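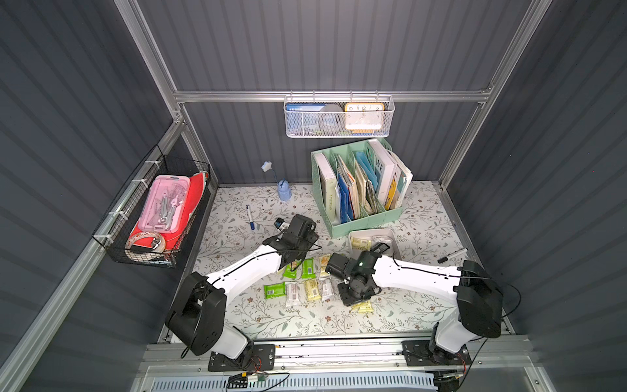 4.2 What the listings leave out

I read 500 used-car ads for this part of the study, and I have to say I got pretty fond of them! Most came from two dealer sites, Jurkeo and Demari, and I kept a running list of every option a seller bothered to name. Heated seats show up everywhere (even in ads for cars sold down south in June). Service history hardly gets a word.

My colleague Syahrul Wijaya coded the same ads on his own, and we disagreed on 11 of them, mostly over whether "full leather" should cover the door cards. I gave in on that one.
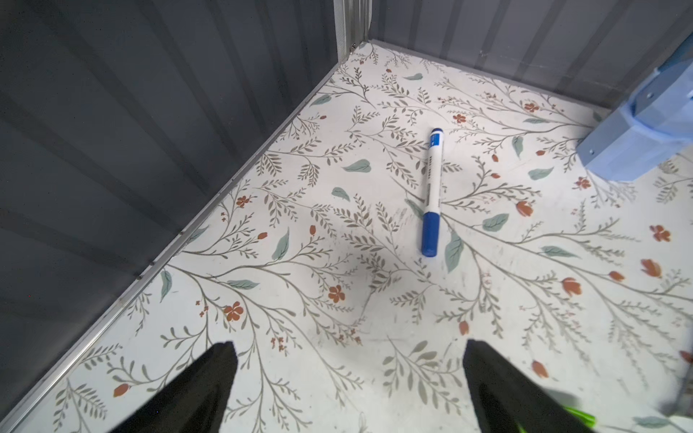 4.3 Long ads and asking prices

So do longer option lists go with higher prices? A little, yes. Ads in the top group asked $1610 more than the rest for the same model and year, but mileage eats up a good chunk of that gap, and I wouldn't lean on it too hard. Jasińska found much the same thing with vans.

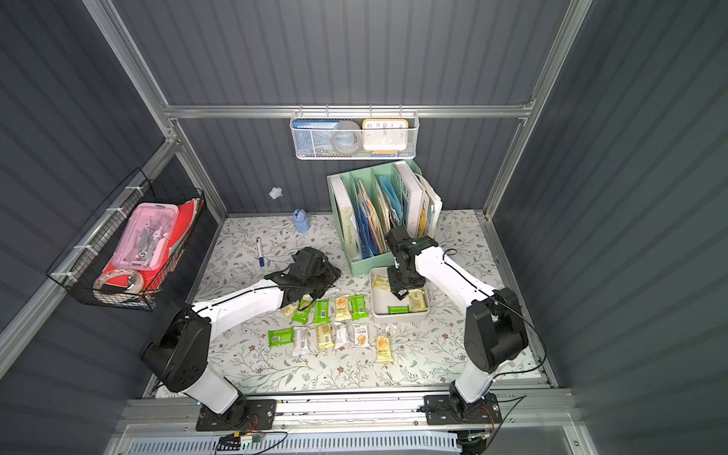 Figure 3. Two-arm work cell with wrapped snack packets on the tabletop.

Trim names gave me the most trouble. Fenusby, a smaller dealer we added late, uses its own names for paint and wheels, so I matched those by hand.

Last updated: 2019-05-14
Contact | Copyright | Back to top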